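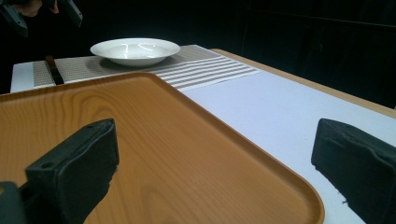

E. Kinnear, Stusholm workshop notebook, 26/11/2022

Trays, placemats and the long table. Everything below concerns the table setting for Moffat, apart from the bit about the glue, which concerns me.

Started on the large tray. It has the orange-brown wood-grain finish that looked like toffee in the catalog and still looks like toffee on the white tabletop. I had hoped the white would calm it down. It has livened it up. The honey edge trim on the table goes with it well enough if you don't stare, and Moffat's people will be carrying soup, so I don't expect much staring.

The rim is low. I like it low, because you can get a thumb over it without bending your wrist like a heron. Zindevow wanted a taller rim and sent a drawing of one in October, with handles. I have the drawing pinned up where I can disagree with it daily.

Rounded corners pass. Ran a dry cloth along the inside of the rim, all the way around, and it came out of the corners without snagging. Then ran a damp one. Same. Then wiped up the damp, which took longer than both tests together.

The sheen is a nuisance. Under the bench lamp there's a glare on the surface, and a glass set down in it is harder to see than it should be. With the lamp off and only daylight it's fine. Moffat has a lamp over every table and is proud of all of them. Note to ask whether the finish comes any duller. I suspect the answer is yes and costs more.

Placemat: the beige and grey woven one. Set beyond the tray, at the diner's side, it reads as a plain quiet thing, and I was ready to approve it on looks. Then I pushed a loaded plate across it. The plate went nowhere and the placemat went with it. On bare tabletop the plate slides nicely. So we have a placemat that grips the plate and lets go of the table, exactly backward. Tried it with a scrap of rubber mesh underneath and it behaved. The mesh shows through a little at the edges if it's cut full size, so cut it 5 mm short on all sides. Don't cut it with my fabric shears. Whoever did that last time knows who they are, and it was me.

The weave also holds crumbs. I crushed two crackers on it and shook it over the bin and got back what I'd call one cracker. The rest came out with the upholstery brush. Worth telling Moffat in writing, so that when they ring up about crumbs I can be smug at them politely.

Slide test for the tray, bottom bare: pushed it end-on across the table with a full jug on board. It moves too easily. A nudge from a hip would do it. Options are felt dots (worse), cork dots (good, ugly) or clear bumpers (good, fall off). Stuck on cork for now, one near each corner and two along the middle, so 6 in all. The middle ones are probably superstition.

About the glue. I used the fast one, held the first dot down with a finger, and thought about something else. The dot is on very well. So was I, for a bit. Warm water and patience. Please move the fast glue to the shelf where I have to make a decision to reach it.

Broke off for lunch, ate it off the tray. Formal result: can hold a sandwich, a mug and this notebook with room left for an elbow.

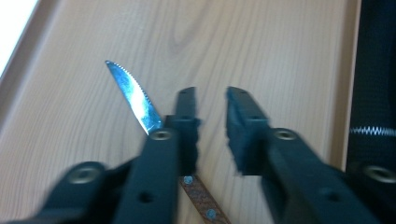 5 min read

Afternoon, pale wood. Light honey color, long wavy grain, and a knot in it that I've grown fond of. Zindevow's note on wood surfaces says knots are to be avoided "for consistency." Skatotville asked for wood that looks like wood. I have forwarded each of them the other's email and gone back to work.

Went over the surface by hand first, with the grain and then across it. Smooth with, faintly ridged across, most noticeable by the dark streaks. I wouldn't have found it by eye. Gave a small patch a few passes with 400 paper on a cork block, wiped it off and felt again. Better. Did not do the rest, as the patch now needs to sit and I need to see whether it goes a different color from its neighbors by the time I've forgotten where it is. Marked it on the sketch. The sketch is in the folder, under the biscuits.

The knot: pressed around it with a thumbnail, no give, nothing lifting. Put a bead of water on it and left it while I swept. Wiped it away and couldn't find a mark. I'd like to do the same again with coffee, or red wine if the budget stretches, but a bead of water is what Skatotville's sheet calls for and I don't want to be accused of enthusiasm.

Raised rim on this one too. It's slightly paler than the main surface, and I keep changing my mind about it. At the bench it looked like a mistake. From the doorway it looked like a decision. Customers mostly see things from doorways, so I'm leaving it alone. If anyone asks, it was a decision.

The black fabric with the white zigzag stitching: I'd keep that stitch for the table linens. It's loud, but it tells you where the seam is, and the black shows every bit of sanding dust in the building, so you'll want something else to look at. Went over my sample with the sticky roller before packing up. The roller is now finished. Add to the list.

List, then:

Sticky roller.
Rubber mesh, the open kind.
More cork dots, if Moffat can live with the look of them.
Ask about the duller finish.
Coffee test on the knot, quietly.
Take the Zindevow drawing down before Zindevow visits.

Checked the cork dots again before locking up. All still on. The tray with the full jug took a decent shove and stayed put, and the jug slopped instead, over the placemat. It soaks up water very well, that placemat. I've hung it on the radiator and will measure it for shrinkage in the morning.

E.K.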